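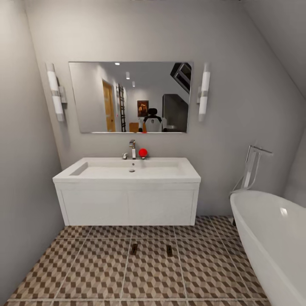 4.2 Why the bathroom came out on top (or at the bottom, depending on how you look at it)

When I started this project I would have bet on the kitchen being the hardest room. Kitchens have knives and glassware and drawers that stick. So I was pretty surprised when the numbers for the Eller rooms came back in September and the bathrooms had eaten most of our failures! Out of 608 cleaning and tidying runs, 234 ended before the last step, and bathroom chores had the biggest share of those by a wide margin. I want to spend this section on why I think that happened, and on what it says about whether a machine is ready to do this kind of work at home.

Part of it is plain geometry. We used the Mademance attic bathroom as our main test room (Figure 3), and it is a lovely room to look at and a miserable one to move arms through. The ceiling slopes, so the headroom you have in one spot is gone a step later. The toilet hangs off the back wall and the tub stands free on the floor, and the planner has to treat both as things to get around on the way to something else. A person wiping behind a toilet leans, twists, puts a hand on the wall and doesn't think twice. Our planner, which is the stock Fokmont one with the wrist limits loosened, wanted to keep both elbows high, and under a low roof that is the one thing you can't do.

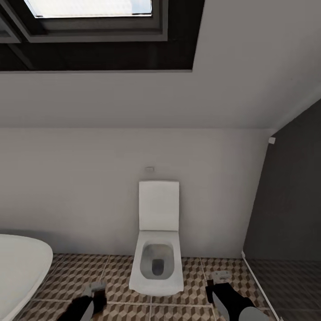
Figure 3. The Mademance attic bathroom in simulation, toilet area, with both grippers in view. The lid is up and the skylight supplies most of the light.

The reach problem I could have guessed. The floor I could not. It's tiled in a stacked-cube pattern (brown, tan, cream), the kind that looks three-dimensional if you stare at it, and our depth network stared at it plenty. In the "wipe the floor by the toilet" chore the policy kept slowing down over perfectly flat tile, as if it were feeling for a stair. We swapped in a plain gray floor and reran the same chore with nothing else changed, and the hesitation went away. I don't want to make too much of one pattern in one room, but people do put floors like this in their houses, and a cleaning robot that gets nervous on them isn't much help.

Then there's the mirror over the sink. It's big, and it reflects a good chunk of the room behind you, door and office chair and all. For the "put away the ball" chore, where a red ball sits by the faucet, the detector would sometimes pick the reflection as its target. Kwesi Korletey suggested masking the mirror by hand, and that worked fine, but I left the masked runs out of the totals above. No one is going to go through their house masking mirrors before the robot shows up.

So can a machine clean a bathroom yet? My answer from these runs is that it can do pieces of it. Lowering a toilet lid was close to solved for us: a big flat target, one hinge, lots of tolerance. Wiping the outside of a bowl was hit or miss. Anything that needed one hand to steady and the other to scrub was bad, and giving the policy 1000 extra demonstrations helped less than I'd hoped. The two arms mostly learned to take turns, so the steadying hand would let go right when it was needed.

I should say that all of this is simulated, and contact is where our simulator is weakest. Sárközi contact settings (see Section 3) gave us believable hinges but pretty dreamy sponges. We also used only eight room layouts, and I'd expect a different spread of failures with more of them. The next section looks at the kitchen runs, where the arms had more space and the mistakes were of a different kind.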